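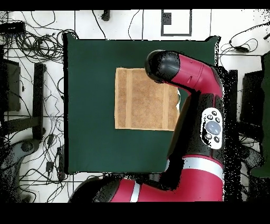

叠毛巾这个题目是我们小组自己报上去的。Forkside学院机器人课的结课项目可以从题库里挑，也可以自拟，题库里有分拣积木、走迷宫、倒水，都挺好玩，可我们当时刚在课上听完柔性物体那一讲，满脑子都是布，散了课就在走廊里把题目定了！报告里反复出现的实验对象是一条浅棕色的毛圈毛巾，平铺在深绿色台面上，左右两侧各有一道颜色浅一点的织带，竖着贯穿整条毛巾。这两道织带后来帮了我们大忙，第三节会细讲。机械臂从台子右侧伸过来，所以凡是发生在毛巾右上方的事情，从头顶的视角看都容易被手臂挡住，这一点也会在后面反复出现。

一、题目和分工

项目名叫Fovovier，小组名叫Strazds。组里三个人：我负责视觉和写报告，Indrek Lapiņa负责运动规划和夹爪，另一位同学负责数据记录和界面（她不愿意在公开的报告里署名，这里尊重她的意思）。我们给自己定的任务很窄：台面上有一条大致铺平的毛巾，机械臂单臂操作，抓住一条边，把它带过中线放下，完成一次对折。叠成四折、叠整齐、叠完码好，这些统统写在“如果有时间”那一栏里，后来确实没有时间，但对折这一下已经够我们折腾一个学期了。

为什么觉得值得做？一个杯子放在桌上，只要知道位置和朝向，基本就知道它的全部了。毛巾做不到这一点。同样一条毛巾，边翘一点、角卷一点、绒面往哪边倒，抓起来的感觉都不一样，而且你一碰它，它就变了样子。规划好的动作执行到一半，面对的可能已经是另外一个物体。老师在开题时说，做布料的项目，前几周一定会觉得自己在退步，我们当时还不信，后来全组把这句话抄在了记录本的封面上。

二、实验台的搭建

台面选深绿色，完全是为了分割方便。浅棕色的布放在深绿色上面，在颜色空间里分得很开，简单的阈值就能得到一张很像样的掩膜。我们最开始试过直接放在白色的桌子上，布边和桌面的亮度接近，高光一来，轮廓就缺一块，换了绿色以后这个问题当天就没有了。视觉部分用两路图像，一路来自头部视角，从上往下看整个台面；另一路来自固定在工作区旁边的相机，主要看夹爪和布之间的高低关系。

头部那一路带深度。深度图在手臂轮廓附近会出现成片的空洞，黑色的小点沿着手臂边缘散开，如果直接拿去算点云，就会在手臂旁边冒出一堆并不存在的东西。我们的处理办法很土：把机械臂的几何模型按当前关节角投影到图像里，再往外膨胀一圈，这一圈里的深度全部丢掉，只信颜色。丢掉之后信息确实少了，但是剩下的都是能用的。这段代码写得很短，却是整个项目里我最喜欢的一段，跑通那天我在实验室里转了好几圈。

台子周围的线缆也值得提一句。线很多，地上一圈一圈的，我们做了一条组规：开机前先沿着台子走一遍，把可能绊脚的线往外拨。另外，急停按钮永远由没有在写代码的那个人拿着。这一条是Indrek提出来的，他说写代码的人手太忙，脑子也太忙。

三、怎样找到“该抓的那条边”

最早的方案是取掩膜的最小外接矩形，然后抓矩形左边的中点。这个方案在毛巾完全平整时表现很好，可是只要有一个角卷进去，外接矩形就会歪，抓取点也跟着跑到布的外面去，夹爪认认真真地合上，什么也没有夹到。第一次看到它夹着空气平移过半张台子，还很郑重地松开，我们三个人笑得停不下来。

后来我们改用织带。毛圈的纹理很粗，织带又平又浅，两种区域的局部方差差别明显。做法是先在掩膜内部计算局部纹理强度，再找出两条长条形的低纹理区域，各拟合一条直线。两条直线的平均方向就是毛巾的朝向，它们之间的中线就是折线。这样做的好处是角卷起来也没关系，织带有那么长，遮住一段还可以靠剩下的部分把直线定下来。

有一个小坑写在这里，后面的同学如果用类似的毛巾可以少走弯路。布边上如果有标签或者挂环，在图像里也会呈现低纹理、高亮度的样子，会被误认成织带的一部分。我们一开始没有限制长宽比，结果拟合出来的直线被它拽偏，朝向估计跟着错。加上长度约束以后就好了：太短的区域直接不要。
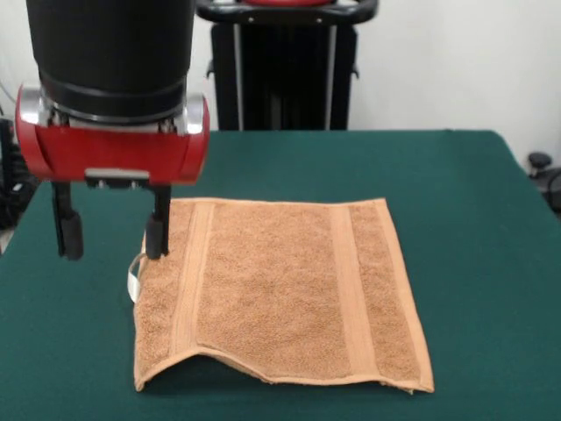
找到朝向之后还要决定夹爪从哪里下去。我们的夹爪是平行两指的，指尖带有比较软的垫子，张开以后一根手指在布的外侧，另一根在布的上方，合拢时外侧的手指要从布边底下插进去一点点。这里的难点全在高度上。下得太高，两根手指从布上面滑过去；下得太低，指尖顶在台面上，控制器会报力矩过大然后停住。我们试过用固定高度，也试过用深度图估计布边的高度，最后采用的方案是先在布边外侧轻轻触一下台面，记下这个高度，抬起一点，再横着往里推。

横着推的时候，布边会先皱起来，形成一个小小的鼓包，指尖刚好能咬住这个鼓包。Indrek给这个动作起名叫“铲雪”，记录表里也这么写，老师批改的时候在旁边画了个问号，我们答辩时专门解释了一下。铲雪的速度不能太快，快了整条毛巾会跟着平移，慢一点，布和台面之间的摩擦就足够把其余部分留在原地。

四、折叠轨迹

抓住以后怎么走，我们比较了两种轨迹。第一种是三角形：竖直抬起，平移过中线，竖直放下。实现起来最容易，各个点一连就行，可是竖直抬起时布会整个吊起来，靠近折线的地方被拖着往抓取侧滑，放下以后折痕的位置总是偏。第二种是弧线：夹爪绕着折线画半个椭圆，任何时刻夹爪到折线的距离都不超过布的长度，这样布始终有一点点松弛，折线那一侧不会被拽动。

弧线的高度我们调了很久。太扁，布会拖着自己的背面走，毛圈和毛圈之间摩擦很大，像两把刷子对在一起；太高，又变回三角形的老毛病。最后选定的比例是凭眼睛试出来的，我们没有做严格的优化，这是报告里应该老实承认的地方。如果再有一个学期，我很想把它做成一个可以自动搜索的参数，让程序自己根据折完以后的边缘对齐误差去调整。

放下的动作也有讲究。夹爪张开之前要先往前多送一点，否则布有回弹，边缘会往回缩。毛圈布的回弹比我们想象的大得多，这一点在薄的棉布上几乎看不到。我们拿一块旧床单做过对照，同样的参数，床单折得服服帖帖，换成毛巾就拱起来。看来以后报结果时一定要写清楚用的是什么布！
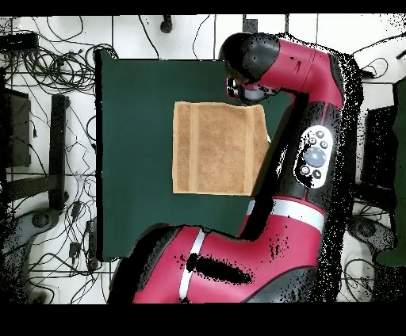 运动规划本身用的是课程提供的库，我们只在外面包了一层，主要做两件事。第一件是限制肘部的姿态。手臂可以用好几种姿态到达同一个点，有的姿态会把肘部压到台面正上方，既危险，又把头部视角遮得严严实实。我们在代价函数里加了一项，鼓励肘部留在右侧。第二件是在每次抓取前让手臂退到一个“看一眼”的位置，把视野让出来，拍一张干净的图，再开始动。多这一步会让每次尝试慢一些，但是朝向估计稳多了，值得。

Indrek还写了一个小工具，可以把计划好的轨迹叠加在实时图像上，动之前先看一遍。这个工具原本只是他自己调试用，后来全组都离不开它了。有一回轨迹画出来直接穿过了台面，我们一边倒吸凉气一边按了取消，原因是有人（就是我）把坐标系的一个正负号写反了。从那以后，没有看过叠加图就不许点执行，也成了组规。

五、测试结果

期末前我们做了一轮正式测试，共16次尝试，每次开始前由组员把毛巾重新铺好，故意让朝向有变化，有时候也留一点卷边。评判标准在测试前就写好贴在墙上：抓取阶段看是否夹住并且提离台面；折叠阶段看对侧边缘是否落在折线的另一侧，而且没有明显的扭转。

抓取成功14次。没有抓住的那些尝试，都是毛巾的边贴得特别平，铲雪的时候指尖从上面滑了过去。抓住以后的折叠阶段，全部越过了折线，但是按“没有明显扭转”这一条来看，有5次只能算勉强，边缘斜着，像一张没有对齐的信纸。我们把它们单独列成一档，没有并到成功里去，也没有并到失败里去。

扭转从哪里来？我们的判断是单点抓取的固有问题。只捏住一条边的中点，两边的角会自己垂下去，哪一边垂得多，布就往哪一边转。如果有两只手，各捏一个角，这个问题基本不存在。单臂的情况下，也许可以先折一下，再回头把歪的角轻轻拨正。我们写了拨正动作的草稿，在仿真里跑过，还没敢放到真机上去。

测试中间有一段时间手臂停在台面上方，头部相机连续丢失织带，程序一直在等。查下来是“看一眼”的位置改动之后没有同步到配置文件，手臂以为自己已经让开了，其实还挡在正中间。修改很简单，找原因花了一个下午。

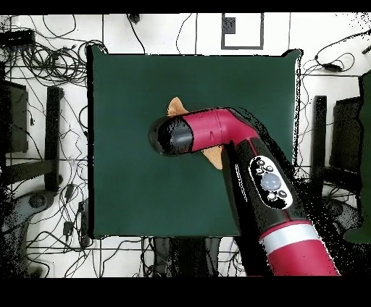

图4 头部视角下的遮挡情况：机械臂伸到绿色台面中部上方，下方的浅棕色物体只露出两小块。

遇到这类遮挡，现在的程序会做一个很朴素的判断：把掩膜的面积和上一次干净图像里的面积相比，小得太多就不相信这一帧，让手臂先退开再重新看。重试最多3次，还不行就停下来叫人。我们本来想做得更聪明，比如用两路图像互相补，侧面那一路看得到夹爪和布的边，头部那一路看得到整体的朝向，合在一起信息应该是够的。两台相机的外参标定我们做了，时间同步却一直没有做好，图像对不上动作，只能先放下。

六、在Grornham的展示

七月里课程组在Grornham办了一次开放展示，每个小组有一张桌子放海报，外加一段录像。我们的录像特意保留了失败的片段，包括那段郑重其事地搬运空气的。来看的小朋友最喜欢的恰恰就是这一段，有个小男孩要求连放好几遍，然后很认真地问，机器人知不知道自己手里没有东西。

这个问题问得太好了！我们的机器人当时确实不知道。回来以后Indrek马上在夹爪合拢之后加了一个检查：读取两指的最终间距，如果间距小于布的厚度，就判定为空抓，退回去重来。改动只有几行，可是从开题到展示，我们三个人谁也没有想到要加。现在代码里这个函数的注释写着“感谢Grornham的提问者”。

隔壁桌做倒水的小组跟我们聊了很久，他们遇到的麻烦和我们很像，水和布都不肯老老实实待在一个状态里。他们用声音判断杯子快满了没有，这个思路我非常喜欢，回来就在想，夹爪擦过毛圈的时候是不是也有特别的声音。还没有试，先记在这里。

七、还没做完的事

按想做的程度从高到低排：

拨正动作上真机。仿真里的布太听话，真机上估计要重新调力度。

两路图像的时间同步。打算用一个会闪的小灯，让两边都看得到，再按闪烁对齐。

空抓检查里的阈值现在是写死的，换一条厚一点或者薄一点的毛巾就要改代码，应该改成开机时先夹一下、量一下。

换一条没有织带的毛巾。这是对我们方法最狠的一次考验，织带没有了，第三节的那一套就全部失效，需要找别的依据来估计朝向。我已经在看基于角点的做法，初步的效果忽好忽坏，绒面的影子很容易被当成角。

八、个人小结

我在开题前几乎没有碰过真机，只在电脑上跑过课后作业。第一次按下启动键的时候手心全是汗，盯着手臂动了不到一掌的距离，心里高兴得不得了。后来习惯了，会一边看它动一边吃饼干（在台子外面吃的，请老师放心）。

收获最大的是学会了记录。早期我们调参数全凭印象，今天觉得这样好，明天又改回去，绕了很多圈。后来同组的同学做了一张表，每次改动只许改一项，改完写一句话，写下看见了什么，先不写为什么。这张表现在很长，打开来翻一翻，能看到铲雪的速度是怎么一点一点降下来的，也能看到哪天大家太累，连着好几行写的都是“同上”。

代码、记录表和测试录像都放在课程的共享目录里，文件夹名就是Fovovier。标定用的脚本依赖课程库的旧版本，下一届的同学如果要接着做，请先看目录里的说明文件，里面写了要改哪几行。毛巾洗干净了，放在柜子第二层，和备用的指尖垫子在一起。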